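Paltari Cell Manual, Section 9: Teaching the Planner About Your Workspace

14 August 2021
By Nobuhle Nel
Reading time: 6 minutes

By now you have two arms that home without complaint and a planner that believes they live in an endless empty room. This section corrects the second point. You will need the arms powered, the workspace camera running and a mug of something, as step 4 is not quick.

9.1 Before you start

Finish the camera calibration in Section 8. If you skipped it, the planner will still accept everything you do below and will be confidently wrong about all of it.

CAUTION: Keep the stop button within reach whenever the state lamp in the Cakside panel reads LIVE. The arms do not know where your head is, and nothing in this section teaches them.

9.2 Fixed surfaces

1. Open the Cakside panel and choose World > New.
2. Add the floor first. Set its height from the front rail and leave the margin at the default.
3. Add the three walls. Enter them as flat planes, even if you can see brackets and frame bars. Those go in afterwards as boxes.
4. Run Survey. The camera builds a depth picture and Cakside compares it with the planes you typed in. Expect to wait.
5. Look at the list of mismatches. Anything marked red is either a typing error or a thing you forgot you had bolted on.

Note: Busy walls are fine. Patterned walls help the depth matcher, which does badly on plain white. What they can upset is the object finder, which was trained to look for things and does not much care whether they are printed. If it reports items lying flat on a wall plane, tick "Ignore within wall margin" and carry on with your life.

9.3 Things that stand in the middle

Furniture in the workspace needs more thought than walls. The planner offers three shapes: Solid, Open and Soft.

Solid is a plain box. It is quick, safe and useless for a shelf, since the arms will refuse to reach between the tiers on the grounds that there is no between.

Open follows the surveyed surface, gaps included. Use it for racks, shelves and baskets.

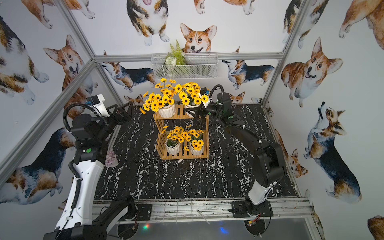
Soft is for anything that may be brushed against without harm: leaves, petals, cloth, loose cable. The planner charges a small cost for passing through a Soft region but does not forbid it. Set the cost too low and the arm goes through a bouquet like a late commuter. Set it too high and it will find a lovely long route by way of the ceiling.

1. Select the object in the survey view and choose its shape.
2. For mixed objects, split them. A pot is Solid and what sprouts from it is Soft. Draw the line at the rim.
3. Press Replan and watch the ghost arms in the preview. Do both arms, one at a time.
4. If the preview looks sensible, go LIVE at the lowest speed.

CAUTION: Never mark a pot Soft to make an error go away. Annatjie Coetzee tried this on the first Etside build and has asked us to print this warning in a larger font. The template does not allow it.

9.4 Both arms at once

Each arm treats the other as a moving Solid. When two plans cross, the arm with the lower priority waits. Give them different priorities. Left equal, they wait for each other -- politely and for ever.

If you see error 932, the planner ran out of time looking for a route. Try these in order:

1. Move the waiting arm to its rest pose and plan again.
2. Check for a Solid that ought to be Open.
3. Raise the search limit. The highest value it will accept is 122, and if you need that, go back to item 2.

Error 932 also appears when the gripper begins its move already inside a Solid margin, as it often will if you parked it beside a pot and then redrew the pot. Back it out by hand in Jog mode. Go slowly and choose the direction before you press the key. Everyone thinks they know which way is positive X.

9.5 Saving

Save the world under a name that means something. "test", "test2" and "test_final" are all taken, on every machine we have looked at. A saved world stores shapes and costs but not arm priorities, so set those again after loading. We are told this will be fixed in January.

Related sections
Section 8: Calibrating the workspace camera
Section 10: Grasp settings for thin and floppy things
Using Jabłońska log viewer with Cakside
Error codes, full list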